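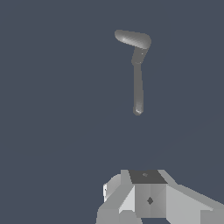
Sident Document Chest, Model 270

Sold by Clurov. Made by Foulkes.
Item no. 1258
Page last updated 30/12/2015

Lockable chest for the papers your family will be hunting for. Power of attorney, deeds, life insurance policies, birth and marriage certificates, car titles, letters to the kids. Holds letter and legal size flat, no folding. Fire resistant, not fire proof, please read the section on that before you order.

What you get

Chest with lid, keyed lock
Two keys (numbered, write the number down somewhere that isn't in the chest)
11 tabbed hanging folders, printed labels
Prendar record book, softcover, to fill in by hand
Bolt-down kit for the floor
One spare blank label sheet

The folders

Labels as printed: Property, Bank, Retirement, Insurance, Tax, Vehicles, Health Directives, Power of Attorney, Family Records, Funeral Wishes, Digital. A few people asked for Pets. Use the blank sheet. Folders are heavy card, not plastic, plastic ones stuck together on us in the old version and we quit using them.

Folder depth is fine for a normal household. If you own rental houses or run a business out of your name you'll want a second set. Same item page, pick "folders only" from the drop down.

Prendar record book

Account numbers, who to call, where the storage unit is, which bills come out automatically. Executor can work straight from it. It is NOT a legal document and it doesn't replace one. Writing "my sister gets the boat" in there does nothing in court, put that in front of a lawyer. Pencil is best for the accounts page, those change.

No passwords please. There is a page for where your passwords are kept. Different thing.

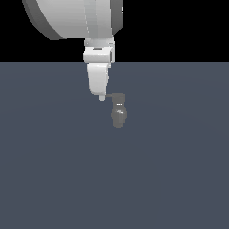

Finishes for the 270 are Slate and White, same price, same lock. Powder coated inside and out. Both have a slight texture so small scratches don't jump out at you. Customers keep asking how blue the Slate is and the swatch looks different on every screen, so think of it as dark blue with a lot of gray in it. White is plain white, and goes a pale gray along the curved corners when light hits from one side. If you want it to disapear in a closet get Slate.

Lock and keys

Keyed only. We dropped the keypad model in November, too many executors standing in front of a chest with a dead battery and no code. Give the second key to whoever is named to act for you, or to your lawyer. A key in your desk drawer helps a burglar, and a key on your own keyring may go to the hospital with you.

Replacement keys: we need the key number and proof you're the owner. If the owner has died we need a copy of the court letters naming the executor or administrator, plus that persons ID. Will not ship to a relative without it. Same goes for surviving spouses, sorry, we know it's hard at that moment.

About fire and water

The walls slow heat down. They won't stop a long house fire. Lid gasket is for splashes and hose spray, not for sitting in a flooded basement. Put the chest upstairs if your basement gets wet. Signed originals are worth asking your lawyer or county clerk about, some offices will hold them. Keep copies in the chest with a note saying where the original is.

Please don't use a bank safe deposit box as the only place for a power of attorney. Your agent might need that paper to get into the box.

Shipping

Ships in one carton, almost 2 weeks to most addresses right now, holiday backlog. Heavy. Have someone help carry it in. Returns OK if the bolt-down kit hasn't been used and both keys come back.

Questions on setup or bulk orders for law offices: ask for Sugeng Tambunan at the Clurov order desk. Have the item number ready, 1258, and say which finish.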